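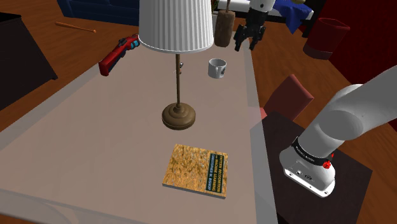

Handout 4: Notes for the open day at Restow
April 25, 2022
Prepared by Loan Lý

Read this before the visit. Su-chen Pan will run the demonstration, and the group meets at the front desk.

The demonstration uses a simulated arm with a two-finger gripper, working at a table with household objects on it. The task is to pick up a mug. Each attempt is called an episode. The software, Fevlow, starts each episode from a seed. Ours starts at seed 2701. The same seed gives the same layout, so a failed attempt can be run again and studied.

There are two views to follow. The wide view shows the arm and the room. The close view looks out past the fingers, and it is the one to watch during the approach.
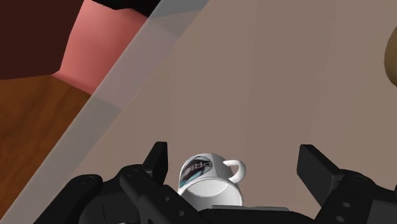

Su-chen will stop the run before the fingers close. Use that time to write down which way you would turn the wrist, and whether you would grip the wall of the mug or the handle.

An episode ends after 1000 steps – finished or not. We will watch 50 episodes, most of them sped up.

Bring your notes from March on grasp planning. One page of comments is due at the next lecture.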